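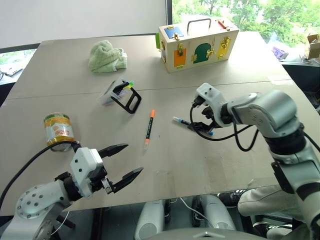
Print this message | E-mail this message

To: floor-systems list
From: Shazia Abbasi
Date: 8/25/21
Subject: Re: Two-arm stations and the kitting jobs

Replying to the question from Akbridge about staffing. The original is quoted below.

> We are looking at two-arm stations for our kitting room. Management
> says no jobs will go. The people on the benches don't believe it.
> For those who already have them in, what do your packers do all day
> now? Did pay grades change? Did you need to hire programmers?

We have had the Kirent arms at Valdovinos since March. There were 24 people in kitting before and there are 20 now. Two retired and two moved to receiving at their own request. Those spots were not filled, so I would not tell your people that nothing changes.

The daily work is different. A packer used to fill trays for a full shift. Now that person sets out parts, watches the station, and steps in when a pick fails. Small items take the most attention. Pens and markers are a good test because they are thin, they lie at any angle, and the grip has to suit whatever comes next. We use mixed objects for trials before a new kit is approved. 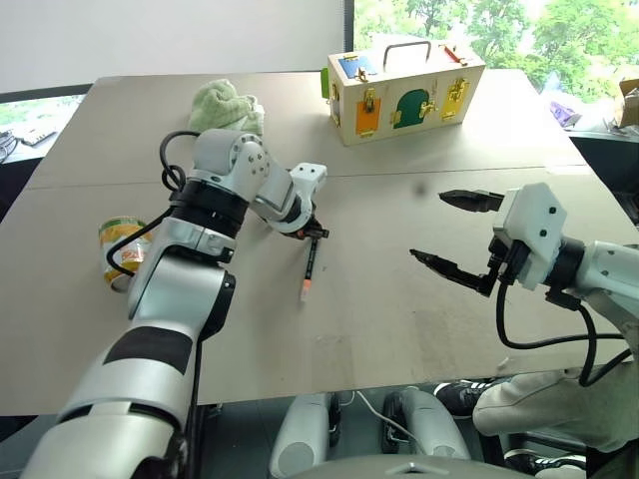 Marker held upright in the left gripper, right gripper open.

On a good day our stations complete nearly 800 kits, mostly the simple ones. Anything with soft goods still goes to the hand benches. Cloth never lies the same way from one tray to the next.

Pay took longer than the equipment. The station work was first posted at the packer grade, and people objected that they were being asked to clear faults and keep logs. It was regraded in the second month. Settle that before the arms are delivered.

We hired no programmers. Brevitach ran the training on site, and it was too short. Two of our packers now teach the others and get paid hours for it. Some people like the new work. Others miss having their hands busy and find the watching tiring, so we rotate every 2 hours.

I can send the job posting and the rotation sheet if you write to me off list.

Shazia Abbasi
Valdovinos, kitting and packing

Recent messages in this topic
Two-arm stations and the kitting jobs
Fault logs: paper or tablet?
Brevitach training dates
Regrading station work
Floor mats for standing shifts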